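3.2. Los alimentos de imitación como objeto de consumo

El catálogo de Plidari recoge 2632 réplicas de comida, de las que 13 son nigiris. El atún domina, quizá porque sus vetas se reconocen incluso mal pintadas.

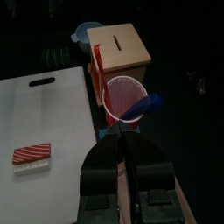 Figura 4. Nigiri de atún de juguete sobre tabla de cortar blanca.

Entre los 200 hogares encuestados en Hadwood, el sushi falso gozaba de mejor reputación que el auténtico, ventaja previsible en un producto que no caduca.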